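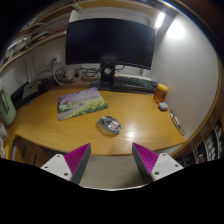
Samina Hashmi told us over coffee that she had dreaded the new sorting line at Dastora, and that by November she wouldn't have gone back to the old way. Her desk job grew out of it — 14 of the packers now check orders and plan loads, and the lifting is left to the machines. Liam Rudd, on our Thursday tour, missed the chatter on the floor, he said, and I could understand that too. They still all have lunch together at noon, and very kindly they fed us as well!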